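## 4. Steam iron, first use (Tonach 2000)

1. Fill tank to the line. Tap water fine, unless yours is very hard.
2. Plug in, dial to 2. Wait for the light to go off.
3. Hold flat over the sink, press steam for 40 seconds. Bit of white dust comes out, normal.
4. Wipe the plate with a damp cloth. Unplug frist!

**Caution:** never fill while plugged in. Never leave face down.

5. Whites next, then colours. Lay flat, smooth out by hand, collar end away from you. 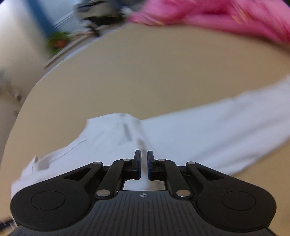 A reader wrote in after the July version that step 3 needs doing twice if the iron has been stored over winter. Added to section 6, descalng.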